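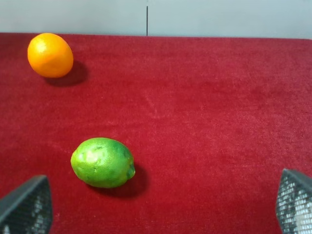

오렌트 유품 보관함은 복무 중 세상을 떠난 군인의 국기, 훈장, 인식표, 편지를 한곳에 모아 두는 거치 겸용 상자입니다. 앞면이 유리로 되어 있어 닫아 둔 상태에서도 내용물을 볼 수 있고, 뒷면을 열어 물건을 넣고 뺍니다. 평소에는 선반이나 벽에 두었다가 기일이나 명절에만 탁자로 옮기는 가정이 많아 바닥판을 평평하게 만들었습니다. 위 사진처럼 털이 짧고 부드러운 붉은 천을 깔고 오렌지나 라임 같은 과일을 올리는 자리라면, 상자를 천 위에서 끌지 말고 양손으로 들어 옮기십시오. 바닥 고무발은 끼우고 뺄 수 있는 방식이며, 천 위에 놓을 때는 빼는 편이 결이 덜 눌립니다.

제품 구성
보관함 본체
훈장 고정판과 고정핀
중성지 편지 봉투 2장
벽걸이용 나사와 앵커 각 4개
이름판(각인 신청 시 각인 후 부착)
뒷판 열쇠와 예비 열쇠
사용 설명서

본체
테두리는 호두나무 원목이고 표면은 무광 오일로 마감합니다. 원목이라 제품마다 나뭇결과 색이 다릅니다. 색상 차이로 인한 교환은 받지 않으므로 밝은 쪽이나 어두운 쪽을 원하시면 주문서의 요청란에 적어 주십시오. 재고 안에서 맞춰 보내 드립니다. 앞면은 자외선을 줄여 주는 강화유리입니다. 그래도 직사광선이 오래 드는 창가는 피해야 합니다. 군복 원단과 훈장 리본의 염료는 빛에 약해서 한번 바랜 색은 되돌릴 수 없습니다.

안쪽 공간
위 칸에는 삼각형으로 접은 국기가 들어갑니다. 관을 덮었던 대형 국기와 일반 게양용 국기는 접었을 때 부피가 크게 다르니 주문 전에 접은 상태에서 가장 긴 변을 재어 보십시오. 대형 국기는 깊은 형, 게양용 국기는 기본형에 맞습니다. 사각형으로 접은 국기를 넣을 때는 칸막이를 빼면 됩니다.
아래 칸은 훈장 고정판과 서류 칸으로 나뉩니다. 고정판에는 핀 구멍이 촘촘히 나 있어 훈장 위치를 나중에 바꿀 수 있습니다. 전사 통지서나 위로 서한처럼 접힌 문서는 억지로 펴지 말고 중성지 봉투에 그대로 넣으십시오. 비닐 봉투는 습기가 갇히므로 권하지 않습니다.

서류 원본 보관에 관하여
유족 급여나 보훈 신청에 쓰는 서류의 원본은 신청 절차가 모두 끝난 뒤에 넣으시기 바랍니다. 추가 서류를 요구받아 벽에 건 상자를 내리고 다시 여는 경우가 자주 있습니다. 절차가 길어질 때는 사본을 먼저 넣어 두고 나중에 바꾸면 됩니다. 보관함은 방화 제품이 아닙니다. 재발급이 어려운 서류는 내화 금고나 은행에 따로 두십시오.

이름판과 부대 문장
이름판은 황동이며 딘뎀포트 작업장에서 각인합니다. 계급, 이름, 생몰 연도, 소속 부대를 넣을 수 있습니다. 추서 계급을 넣을지 생전 계급을 넣을지는 주문하시는 분이 정하시면 됩니다. 저희가 임의로 고치지 않습니다.
문장은 거의 200종의 도안에서 고를 수 있습니다. 목록에 없는 도안은 선이 분명한 그림 파일을 보내 주시면 작업 가능 여부를 먼저 알려 드립니다. 사용 허가가 필요한 도안은 허가 서류를 함께 받습니다. 각인 전에 시안을 전자우편으로 보내며, 확인 답장이 와야 작업에 들어갑니다. 철자와 연도는 시안 단계에서 꼭 확인해 주십시오. 각인이 끝난 이름판은 환불되지 않습니다.

설치
벽에 걸 때는 내용물을 모두 빼고 본체만 먼저 겁니다. 석고보드 벽이라면 동봉한 앵커를 쓰고, 콘크리트 벽이라면 시공업체에 맡기십시오. 깊은 형은 무게가 있으므로 둘이서 드는 것이 안전합니다. 걸고 나서 수평을 맞춘 뒤 뒷판을 열 공간이 없다면, 함께 들어 있는 받침 고리의 위쪽을 풀어 본체를 앞으로 기울이면 됩니다.
난방기 위, 욕실과 맞닿은 벽, 주방 조리대 근처에는 설치하지 않습니다.

관리
유리는 마른 극세사 천으로 닦습니다. 세정제를 쓸 때는 유리에 바로 뿌리지 말고 천에 묻혀 쓰십시오. 원목은 계절에 따라 조금씩 늘고 줄어 뒷판이 뻑뻑해질 때가 있습니다. 힘으로 당기지 말고 경첩 나사를 반 바퀴만 풀어 보십시오. 훈장을 광택제로 닦으면 도금이 벗겨질 수 있으니 상자에 넣기 전에도 마른 천으로만 닦습니다. 방충제는 금속과 직물에 얼룩을 남기므로 넣지 마십시오.

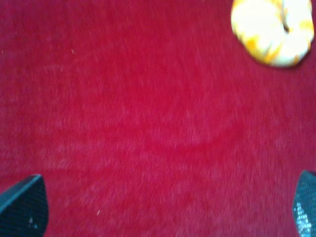

주문과 배송
주문은 판매사 나바레테의 누리집이나 전화로 받습니다. 전화 상담은 오전에만 운영합니다. 이름판이 없는 제품은 재고가 있으면 바로 출고되고, 각인 제품은 시안 확인 후 순서대로 제작합니다. 추모식 날짜가 정해져 있다면 주문할 때 적어 주십시오. 날짜를 맞출 수 없으면 결제 전에 말씀드립니다. 6월은 주문이 몰려 평소보다 오래 걸립니다.
유리 제품이라 배송 중 파손이 생길 수 있습니다. 받은 뒤 24시간 안에 포장 상태와 파손 부위를 촬영해 보내 주시면 새 제품으로 바꿔 드립니다. 내용물을 이미 넣으셨다면 먼저 꺼낸 다음 연락해 주십시오. 유품이 든 상태로는 회수하지 않습니다.

단체 주문
부대, 학교, 유족 모임에서 여러 개를 주문할 때는 셀투브몬트 상담실에서 따로 견적을 드립니다. 이름판 내용은 표로 정리해 한 번에 보내 주시면 됩니다. 수령지가 서로 달라도 주문을 나눌 필요는 없습니다.

보증과 수리
경첩, 잠금장치, 테두리 이음매는 구입 후 24개월 동안 무상으로 수리합니다. 떨어뜨려 생긴 파손과 습기로 인한 변형은 유상입니다. 예비 열쇠까지 잃어버린 경우에는 본체 바닥의 일련번호를 알려 주시면 열쇠를 새로 보내 드립니다. 고무발, 고정핀, 중성지 봉투는 따로 구입할 수 있습니다.

설계: 아르나우트 아르츠
제작: 딘뎀포트 작업장
판매: 나바레테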